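January 15, 2023 – Kisach Street Neighbors, monthly get-together

Hi all! Mawar Sitompul here, taking notes again because I sat closest to the pen. We met at Zahira Hutapea's place, started a little late, and went through two pots of tea before anyone looked at the agenda.

## Last month's notes

Approved. I spelled Skadberg wrong three times and have fixed it.

## Block party

We're going with August again. Zahira wants it earlier in the month so the families with school-age kids don't miss it, and everyone was fine with that. She'll ask the city for the street closure form (last year it took ages, so she's starting now).

Long talk about food. I said potluck, Zahira said potluck plus one big grill, and I have to admit the grill won the room over. We agreed to rent 10 folding tables from Osman and borrow the rest. Their deposit is 50 dollars and we get it back if the tables come home clean – please, no paint this time!

Music is still open. I'd love a live band but I was the only one, so it'll probably be a playlist and somebody's speakers.

## Money

We have $1,775 in the account. That's after the snow shovels and the new bulb for the corner lamp. Zahira asked if we should set some aside for tree planting and I think that's a great idea, but we didn't vote on it. It goes on next month's list.

## Old electronics drop-off

The Skadberg parking lot is ours for a Saturday morning in spring, exact date to come. Binorus will haul everything away for free as long as it's sorted into computers, screens and small stuff. They won't take microwaves. Two people asked about wiping their hard drives first, and yes, please do that at home, or take the drive out and keep it.
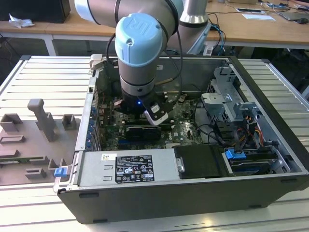
## Parking by the mailboxes

Same complaint as always, and I'm part of the problem, sorry! We'd like to try keeping the two spots closest to the mailboxes free during the day. It's only a friendly request, no signs. If it doesn't help we'll talk about it again.

## Community garden

The waiting list is up to 18 names, which surprised me. Zahira suggested splitting the big plots in half when people give them up. Some grumbling about that from the tomato crowd (fair enough, they need room), so current gardeners keep what they have and only new plots would be smaller. Passed.

The hose still leaks. I'm buying a new one this week and will bring the receipt.

## To do

- Zahira: street closure form, call Osman about the tables
- Mawar: hose, drop-off flyer, ask Binorus about printers
- Everybody: bring back the library's folding chairs if they're in your garage

Next meeting is at my house. Park on the hill side, and the bell doesn't work, so knock.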